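Visit report: Lurum data floor, February

We went to Lurum to settle one budget line. Lukeck has money set aside for manipulation data in the coming year, and the draft plan split it between two teleoperated arm stations and an unspecified quantity of "handheld units." I wanted to see the handheld side in operation before we committed to a number. Lucero Chambi, who runs the collection floor, gave me most of a morning.

The floor is the upper level of a converted unit, open to the level below across a railing. Nothing in it is built for the purpose. Desks, office chairs and household items do duty as the task environment, and the stations are laid out wherever there is a table and a power strip within reach. For planning purposes this is good news. Our draft carried a line for modular workcells, and I have taken it out.

Hardware

Lurum works with paired handheld grippers, one per hand, worn by an operator and cabled back to the body. Each gripper carries a cube marker for tracking. The shells are made in-house. Chambi put the parts cost at $736 per gripper at the last batch, before labor, and expects the next batch to come in slightly higher on account of the jaw assemblies. A complete operator kit, with two grippers, compute, cabling, a carry case and a spare set of jaws, is booked internally at $2583.

That figure is the one to plan on. The gripper price alone is what gets quoted at conferences, and it leaves out close to half of what has to be bought before an operator can record anything.
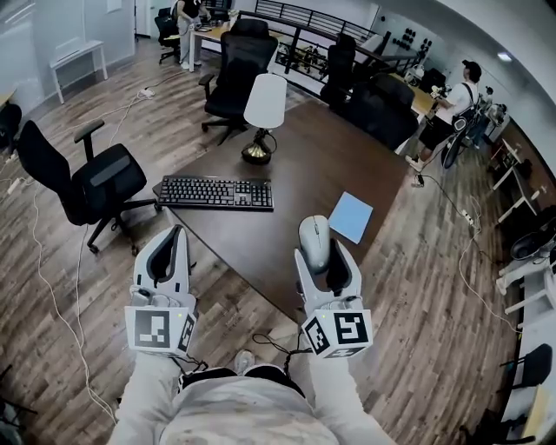

Consumables are the part our draft missed entirely. Jaw pads are replaced on a schedule and cables when they fail at the strain relief, which Chambi described as the most common fault on the floor. Marker faces scuff and have to be reprinted. Lurum holds one spare kit for every four in service and would go to one in three if the budget allowed. I have used one in three in the revised plan.

Throughput

The tasks are short tabletop ones: pick up, hand over, place, return to start. On a tidy-desk task, one operator produced 306 accepted episodes over a full shift last month. Chambi regards that as a good day and plans on less. Rejections come mostly from tracking dropouts when a cube turns away from view, and the reject rate for a new operator falls off after the first week.

Resets are done by the operator. On an arm station they need a second person, or a long walk for the first one, and that labor does not appear in any supplier quote I have been sent. The Lò arms we priced in the fall would need it, and so would the Hima.

What we would still need arms for

Evaluation. Handheld data has to be run on a real robot at some point, and Lurum sends its policies to a partner site for this. The turnaround is 16 days — too slow for us. I recommend keeping one arm station in the plan and dropping the second.

Floor and power

Allow for cable management from the start. Lurum runs data and power across the floor and is now pricing overhead drops, at more than it would have cost at fit-out. Our room has a suspended ceiling, so the work should be simple, but facilities will want the drawings before they quote.

Open items

Chambi is sending the parts list and the jaw pad replacement log. I still need a written lead time for the compute units, and a decision from our side on whether operators are hired direct or through the agency. The revised sheet is in the shared folder with the second arm station struck out and the spares line added.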